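Pre-session checklist, home collection, two-arm unit
Site: Rurside living room
Task set: Zirnard tabletop, cup pick and place
Checked by: Masanobu Koyama
Reviewed by: Shigeru Aoki
Month: April

Mark each line OK, FIX or N/A. Anything marked FIX gets a comment and stays open until the reviewer closes it. Do not start recording with an open FIX in sections 1 to 3.

1. Floor and access

1.1 Walking path to the operator's chair clear – OK
1.2 Base wheels locked – OK
1.3 Floor dry and free of loose items – OK
1.4 Loose or leaning objects in the room secured – FIX
Comment: Wooden pole leaning on the far left. It is outside the reach of the arms but could fall if someone bumps it. Lay it down or take it out of the room.
1.5 Household members told the session hours – OK
Comment: Morning only. Arms off by 11:30.

2. Tables

2.1 Folding legs fully open – OK
2.2 Foot caps in place – OK
Comment: Checked every foot by hand on both tables. One cap on the left table turns freely but does not come off.
2.3 Table does not slide when pushed at the edge – FIX
Comment: Left table moves on the tile with a light push. Same comment as last time. Put rubber pads under the feet before the first episode. If the table shifts during an episode, throw out the episode and reset to the floor tape.
2.4 Tabletop clear except for task object – OK
2.5 Second table out of the sweep of the right arm – OK
Comment: Close. I ran the right arm through its full side sweep at slow speed and it cleared. Would like more room if the family agrees to move the table.

3. Arms and grippers

3.1 Emergency stop tested from the chair – OK
3.2 Emergency stop tested from the doorway – OK
3.3 Cables have slack at full reach – OK
3.4 Cables not able to catch on the table edge – FIX
Comment: The loop over the right gripper housing stands up high. Catching is most likely when the arm comes in low from the front, the way it does for this task. Add a tie at the wrist, then repeat 3.3.
3.5 Wrist clamps tight – OK
3.6 Fingertips clean, no bent prongs – OK
3.7 Lowest fingertip height set above tabletop – OK
Comment: Tested at the front edge and at the middle of the left table. 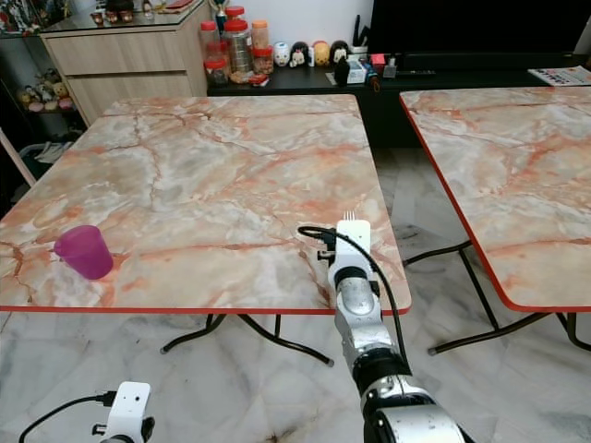 Right gripper over the left table, cup near the left edge. Item 3.7.

4. Task object

4.1 Object matches the task sheet – OK
Comment: Plastic cup, magenta, see-through. Sheet says "cup, any color."
4.2 Object not cracked or sharp – OK
4.3 Start position varied between episodes – FIX
Comment: In the last batch of 59 episodes, too many start with the cup upright in the middle. The Shimada team asked for more starts near the edges and more with the cup tipped. Use the position cards and follow the order they come up in.
4.4 Object can be seen by the head camera at start – OK
Comment: The cup shows up well enough on the pink and gray top. Check again if the curtains are opened, as glare off the plastic changed the picture a lot at the last home.

5. Room and privacy

5.1 Television off – OK
5.2 No faces, mail or family photos in view – OK
Comment: Went over the cabinet, the shelf and the TV console with the family. They are fine with the toys, figurines, trophy and snack jars being recorded. Leave these where they are. We want homes to look like homes.
5.3 Breakable items out of arm reach – OK
Comment: Glass cabinet top and display shelf are both behind the left table. Base stays on the near side of the table at all times.
5.4 Signed consent form in the folder – OK

6. Recording

6.1 Free disk space over 400 GB – OK
6.2 Clocks matched on all cameras – OK
6.3 Fuseo logger shows both grippers – OK
Comment: Left gripper showed up on the second try. Restart the logger if it drops again, and write down the episode number.
6.4 Failed grasps kept and labeled – OK
Comment: Reminder to operators – a missed grasp is still a usable example. Label it "miss" and carry on. Only delete for table shift, cable catch or a person walking in.

Open items: 1.4, 2.3, 3.4, 4.3

Reviewer comments (S. Aoki): 1.4 and 3.4 can be closed on site by the operator. 2.3 has now come up 2 times at this home, so pads go in the kit for good. For 4.3, send me the start positions after 11 episodes and I will look before you go on.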